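03/05/2024

Up too early, back aching, tea gone cold twice. Writing this on my knee before I forget the lot.

So. The big room. We did get in, in the end, key sticks like it always has, you have to pull the door towards you and then lift. Gratcombe people had said it would be cleared by the time we came. Well. Cleared of some things. Shelves still up, chairs all over the place, cable on the floor where anyone could go flying. I said I wouldn't moan and here I am, page one.

Job for the day was the long table. Decide what lives on it, what goes under it, what goes full stop. I had my list. Lost my list by ten. Found it in my coat when I got home, naturally.

First thing, wiped it down end to end. Lovely thing, that table, marble top with faint gray veining (grey! been reading too many American catalogues) and it shows every single crumb. Warm water, bit of soap, dry cloth straight after or it smears. Used my good cloth. Regret it.

Then the putting back. I wanted hardly anything on there. Pink book, flat, because I like a bit of colour and it's a thing people pick up. The little green plant in its white pot, to the right of the book. Stood back. Moved it. Moved it back. Twenty minutes gone on a plant the size of an egg cup.

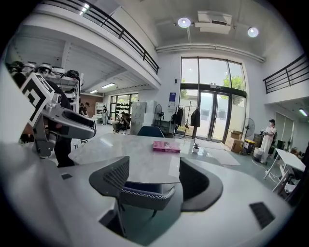
Anyway the helmets. Still don't know where they're meant to go. They've been on that shelf since January and every time I ask, somebody says oh, they're being collected. By who. I've given up, lined them up so they at least look like we meant it, white and black ones together and the big black one on the end. Fine. Looks almost smart. If they're there at Christmas I'm planting bulbs in them.

Shelving itself wants a proper clean behind but that means pulling it out and I am not doing that on my own with my back. Put it on the list. New list. The one on the back of the Kistden envelope.

Oh, and the Kistden quote, must write this down. 3,000 to redo the seating. Three thousand pounds! For chairs we've already got! Sat down when I read it, on one of the chairs, which held me perfectly well thank you. The navy ones with the white zigzag stitching are good as far as I can see, cushions need a brush and thats it. Lint roller did wonders on the first one. Then ran out of lint roller. Used parcel tape round my hand for the rest, works better if anything, sticky side out, pat don't drag.

Chair question though. Do they match. Some navy, one or two that look dark grey to me. Side by side it's a bit odd-socks. I thought put the grey along the side, navy at the ends, so it reads as on purpose. Tried it. Went and stood by the door and squinted. Not bad. Came back and somebody had moved one to sit on, which is what they're for I suppose.

Lunch was a roll standing up. Cheese. Bit of pickle down my sleeve. Didn't put a plate on the table, not after all that wiping, ate over the bin like a teenager.

After lunch it got busy, people in and out, everybody wanting to know where things were and me the last person who'd know. Radio on somewhere, or somebody's phone. Nice to have voices in there again though. It echoes when you're by yourself. That balcony makes every footstep sound like the bailiffs.

Floor next. It's that greeny-grey hard stuff, easy to sweep and a devil to get looking done, because you shift the dust and then the light comes in and there it all is again. Swept towards the door, then did it again. Should have done the floor before the table, I know that, mum would have had words. Top to bottom she'd say. Well the shelves are the top and I've said my piece about the shelves.

Cables. Cables cables cables. White ones all across the floor and the power strip just lying there. I don't like it one bit. Wanted to run them round the wall but the lead isn't long enough, tried it, came up short by the length of my arm. Need a longer one and some of that rubber strip you lay over the top. Westerberg used to do it by the metre, shop by the station, if they're still going. Ring them. RING THEM. Have underlined it in the kitchen as well.

And then the cup. There's a small dark cup ended up on the table, down near the far end. After all my rules. I looked at it a good while. Left it. Couldn't tell you why, it looked quite nice with the pink if I'm truthful, sort of lived in.

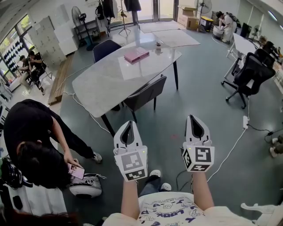
Nabila Lahlou reckons I've got the whole thing the wrong way round, and that the table ought to go lengthways under the window wall so people can walk through without squeezing past the chairs. Leave the middle open, she told me, and put the low bench where the chairs are, it's only good for putting shoes on anyway. And get rid of the plant, it'll be dead in a fortnight with you lot watering it.

Bit strong on the plant. But she might have a point about the squeezing. I caught my hip on a chair twice, have a bruise the size of a 50p. Thing is it's heavy, that table, long and heavy on such thin legs, and I'm not dragging it over that floor without felt under it. Felt pads then. On the list. The list is now longer than it was this morning and I crossed off 2 things.

Shoes in the window I didn't touch. Not my department. Could do with turning so the pairs face the same way, but I kept my hands in my pockets.

Home on the late bus, missed the one before by seconds, driver saw me too. Feet up. Beans on toast, then Dulta rang about the boxes, can they bring them at 3 tomorrow and will there be someone to sign. Said yes before I'd thought. So that's me back there again.

Take: lint rollers, felt, marigolds, the OLD cloth, milk. Ask about the helmets.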